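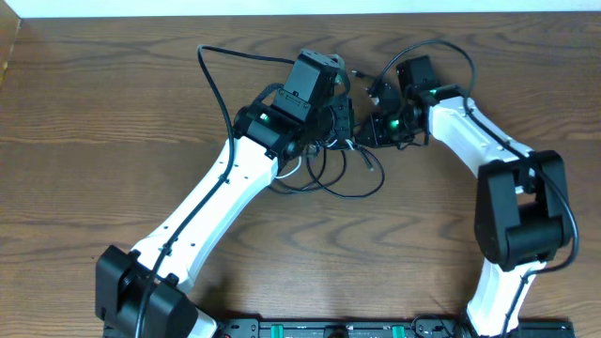
Ticket 2423 - Cestell tabletop, finish turning cloudy
Status: open, waiting on customer
Product: Cestell top, brown wood grain, bought through Clavano
First of all, I love this table, so please read this as a fan letter with a problem attached! The finish has started to go cloudy in patches after I switched to Bimitz cleaner in September. The haze comes and goes. It is worst in the morning with the light low, and by noon I can hardly find it. I'd hate to lose any of the grain, with those long lines running across and the darker streaks, the wavy arches and the ovals out in the open area. My question is whether I should strip the cleaner off or leave it alone until you tell me what the finish is.

Reply from Clavano support, 9:40 a.m.
Thanks for all the detail! Cloudiness that changes with the light is often cleaner residue. Please try this on one small patch first:
1. Wipe with a soft cloth and plain lukewarm water.
2. Dry right away with a second cloth, going with the grain.
3. Wait 50 minutes and look at it from a low angle.
No Bimitz and no polish in the meantime, please.

Customer update, 1:15 p.m.
Did it on a patch near one corner and wow, what a difference! The haze is gone there and the streaks look deep brown again. I did a second patch with the same cloth and that one came out smeary - my fault, I think, the cloth was full of old cleaner by then. A fresh cloth fixed most of it. There is still a dull ring, around 58 mm across, where a mug used to live. Water does nothing to it.

Reply from Clavano support, 3:05 p.m.
Great progress! Go ahead with the rest of the top and change cloths often. The ring sounds like a separate heat mark, so leave it for now. We have asked Becerra, who do our finishing, which wax suits your batch (193) and will post their answer on this ticket.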